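Put the Small Print Where People Can Read It

My mother takes 5 medicines a day. She is careful about it, and she keeps the boxes in a drawer in the kitchen because the boxes are where the information is. Last July she asked me to check whether one of them could be taken with a cold remedy. I am 46 and my eyes are fine with glasses. I could not read the panel. I took it to the window, then used my phone to enlarge it, and after a few minutes I had an answer.

I think small print on everyday packages should be larger, and I think the law should say how large. I used to believe that stores and makers would sort this out, since a customer who can't read a box might buy a different one. I no longer believe it. The brands on the shelf all use the same tiny type, so there is no other box to buy.

The usual reply is that there is no room. Makers have to list ingredients, warnings, storage, a table of amounts, an address and often two or three languages. All of that is true. But look at how the space is divided. On most cartons the front and back go to the name and the colors, and whatever is left goes to the facts. I went through my own pantry with a ruler and found plenty of boxes where the logo alone took up more room than everything I needed to know.

I live in a town with one large grocery store, a Gargate, and one small one called Enache. I asked at both whether customers complain. At Gargate I was told to fill out a form on the website. At Enache the owner, Shazia Bukhari, keeps a magnifying glass on a string by the register and said she has replaced it twice. People ask her to read labels out loud, mostly for salt and sugar. She does it, but she has a line to serve, and there are questions a person might not want to ask in front of the neighbors.
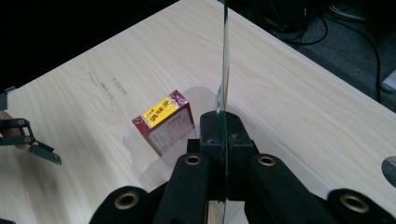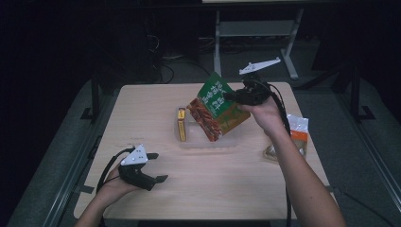
A small carton with printed side panels, in the first picture; the second was taken at the same table.

The second reply is that everything is online now. Scan the code and the details come up on your phone, as large as you like. I have tried this. A Fatitz soup code took me to a page selling other soups. A Jomus code asked me to accept cookies and then for my email address. My mother does not own a phone that can scan anything, and she should not need one to find out what is in her soup. A code can be a useful extra. It should not take the place of words on a box.

Inês Arruda, a retired pharmacist who taught an evening class I took at the library, puts most of the blame on layout. She told us that type size matters less than contrast and spacing. Pale gray letters on shiny white are hard to read at any size, and so are capitals run together without a break. I agree with her on that, but I would still start with size. It can be measured by anyone with a ruler, and a rule that can be measured can be enforced.

I started a petition to our state representative in the spring. It had 346 names after the first month and has 2893 now. The office told us that 2000 was enough for a meeting, and we are still waiting for a date. We are asking for two things: a minimum letter height for ingredients, warnings and directions, and dark type on a plain light background for those same panels. The makers can do what they want with the rest of the box.

It will cost something. Cartons will have to be redesigned, and a few may have to get bigger. I would give companies a couple of years so they can use up what they have already printed. Very small packages, such as lip balm or eye drops, will need their own rule, probably a fold-out label. I don't have a full answer for those.

The petition is at the register at Enache, next to the magnifying glass. Gargate would not take a copy.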